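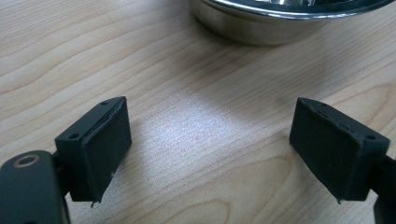

A light wooden tabletop with a steel bowl on it. Photo: Leanne Lightfoot

Buy the Table Once

By Leanne Lightfoot

My parents paid $600 for their kitchen table and kept it until they moved to Dobson. Mine cost $180 and lasted two leases. I have now bought three cheap ones, and the last still wobbles.

Stores like Zondero sell furniture as if we'll all be somewhere else by June. The screws go into soft board, and once they pull out there is no good way to put them back. The town hauls it off and we pay for that too, through the trash bill.

I know $600 is a lot of money up front. It was for me. But used tables are out there, and a solid top can be sanded more than once. A repair shop will reglue a leg -- mine took six days -- for less than a new set of chairs.

I would like stores to post how long they will stock spare parts. Washing machines come with a parts list. A table should at least come with a number to call for a new leg.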